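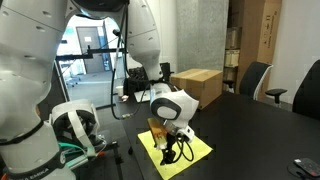

Archive | Threads | Authors | Search
2 min read

Re: Parkham move, cartons and small parts

Nuno Brandão wrote in November:
> We have 358 cartons down for the Parkham rooms and I would like one
> rule for all of them. Do we tape flat packs before stacking, or leave
> them open until someone has checked the contents? Also, what are
> people using under small parts? The bare tops are too slippery.

Nuno,

On taping: check first, tape second, and write the room number before the carton leaves the table. We have been working that way on the second floor. A shut box stays at the back of the table until its line on the sheet is filled in, and then it goes on the tall stack by the concrete pillar. For small parts I use a yellow cloth laid flat on the black top. Screws and clips show up well against it, and they do not roll. Any plain cloth will do provided it has no loose weave.

Stacks: the limit I would set is 5 high for the large size, handling symbols facing outwards. Leaning a stack on the wall is acceptable for a day. It is not acceptable over a weekend, as the bottom carton creeps and the tape on the lower seam lets go. I measured the large Fesotari carton at 850 mm on the long side, so two will not pass each other in the corridor if there is a chair standing in it. Please ask people to bring chairs back inside before the trolley run.

Tape: the Rorkimby roll holds better than the Stöckli on recycled board. The Stöckli is fine on new board and tears more cleanly. One strip along the centre seam, 50 mm down each end, no cross strips. Cross strips add time at the other end and did not help in the one drop we had.

List: the sheet now runs to 1261 lines, nearly all of them with a room number. The missing ones are mostly cables. Coil them, tie them, and enter each under the item it serves. Remote controls go in the same carton as their unit, batteries out.

I can send the blank sheet if you want to print more. Column D should be left empty, it is for the receiving side.

Jaime Mota

Recent in this list
- Trolley wheels, hard or soft
- Label stock that survives damp
- Re: Re: Door widths at Parkham
- Spare keys, second floor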